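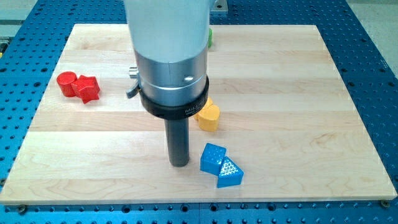

In praise of the slow queue

My local post office closed in May, and I have been in a bad mood about queues ever since. I don't mean that I dislike them. I mean that I miss the one I had, which used to run from the counter past the birthday cards and, on pension mornings, right out of the door and along the front of the chip shop.

The counter has moved to the back of a supermarket on the edge of Boltdale, where you take a paper ticket from a machine and sit on a moulded chair until your number comes up on a screen. It is quicker, I'll grant that straight away, before anyone writes in. I posted a parcel there last month and was back in the car park inside 7 minutes, and in the old place I would still have been looking at the rack of padded envelopes. But I came home and realised I hadn't spoken to a soul, apart from saying "second class, please", and it bothered me enough that I've been turning it over while doing the washing up ever since.

A proper queue, a standing one, is a sort of conversation with the furniture taken away. You can't see everybody's face, you can only see the back of the person in front and feel the person behind, and for some reason this makes people talk who would never dream of talking across a table. In the old post office I learned when to cut back a fig tree, which dentist to avoid, and that Raimonds Rätsep's daughter had got her place at music college, all before I'd reached the stand with the biros on chains. (The biros never worked. I don't miss the biros.)

I put this to my neighbour Nuanchan Chareonsuk over the fence and she thought I was being soft in the head. She was on her feet all day for most of her working life and she would like to sit down, thank you, and if a machine wants to hand her a ticket she will take it gladly. I had no good answer to that, and I still haven't much of one. Standing is hard on a lot of people. There was a single chair in the old post office, by the photo booth, and it nearly always had somebody's shopping on it. If I were putting the case for the old way in front of a judge I should lose on the chair alone.

All the same, I think seats and chat could be had together if anyone wanted them to be. The bakery on Kombo Lane has managed it for years. There's a bench along the wall, everyone shuffles up it as the line goes down, and when you come in you simply ask who's last. That's all there is to it. You ask who's last, somebody puts up a hand, and now you've spoken to each other, so you may as well go on. Gintarė Jaunzems, who grew up with queues a good deal longer than any of mine, told me that was how it was done everywhere when she was a girl, and that you could go off and join a second queue somewhere else, and the first would keep your place for you as a matter of honour. She didn't remember them fondly, I should say. She remembered being cold. But she did say that her mother made two lifelong friends waiting for shoes.

What the ticket machine does is take away the need to ask. You needn't know who came before you or who comes after, and so you don't look up, and so the elderly man who has plainly forgotten his glasses sits there squinting at the screen while his number goes by. I watched that happen. In the old queue three people would have nudged him forward, and one of them would have read his form out to him as well, probably louder than he'd have liked.

I know there are bigger things to worry about. I know too that I have more time than most, now that I've stopped work, and that somebody with two small children and a bus to catch may feel quite differently about spending a quarter of an hour on fig trees. When mine were little I'd have kissed that ticket machine. I tutted at chatterers in those days, I'm sorry to say, and I dare say I was tutted about in return.

But I do wish that when these places are planned, somebody would write down the talking as one of the things being moved. They count the parking spaces and the opening hours, and more than 60 of us signed the letter about the bus stop, so they counted that too in the end. The letter didn't mention the queue. I signed it myself and it never crossed my mind to put it in.

In the meantime I've started going to the supermarket counter mid-morning, when it's busiest, and I don't take a ticket straight away. I ask who's last. Most people look at me oddly and point to the machine. The other week, though, a woman with a rolled-up rug under her arm said "I think I am, love," and we had got as far as her sister's kitchen extension before they called her number.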